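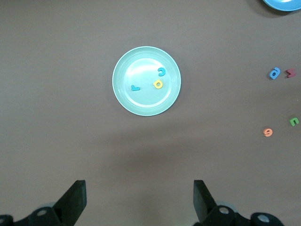

The Wustus parallel gripper costs $498, and the box says it handles "soft, small and irregular parts." I bought one for a sorting bench where an arm moves foam alphabet letters between plates. Foam letters are an easy job. They weigh nothing, they don't roll, and if one gets squashed you are out a few cents. Three letters on the mint-green plate and four more lying loose on the table to the right of it is an ordinary layout for me, and any gripper at this price should clear it all afternoon without help.

Mine didn't. On the second afternoon it stopped letting go.

The fault is easy to describe. The arm lowers, the jaws close on a letter, the letter goes to the plate, and the open command is sent. The controller reports the jaws open. They are still shut. The arm then heads off to the next letter with the last one in its grip and presses the pair of them into the table. With foam you get a dent. I would not want to find out what you get with a glass slide, or a finger.

Wustus support told me to lower the grip force, so I went from 20 newtons to 15. It made no difference I could see. They next suggested that foam "may adhere to the jaw surface," and I tested that by running the jaws with nothing between them. They stuck shut on air — twice before lunch.

What bothers me more than the sticking is the false report. This gripper has no position sensor at the jaws. "Open" means the motor was told to turn, and the controller takes it on faith. The manual has this in a footnote under the wiring table, while the product page says "real-time jaw feedback" in large type. I asked support which one was correct and got a link to the product page.

The rated life is 2,000 cycles between greasings, which is low to begin with. My cycle log was nowhere near that. I greased it anyway, and it behaved until the next morning.

There are some decent things about it. The jaws open wide, so you can come down over a letter without fussing over the approach. The flat jaw plates suit thick foam, and they hold a curved letter as well as a straight one. Setup took me less than an hour with the Skusteo plug-in. The cable is long enough, too, and I have paid more for grippers where it wasn't.

The replacement unit, sent by the dealer, Chareonsuk, ran clean for longer and then did the same thing. I now have a Clutside on order. It costs more and has a real sensor, or at least the manual and the product page both say so.

If you already own the Wustus, put a current check in your own code and stop the arm when the jaws don't draw what they should on opening. Keep your hands out from under it even when the screen says open. One and a half stars, mostly for the cable.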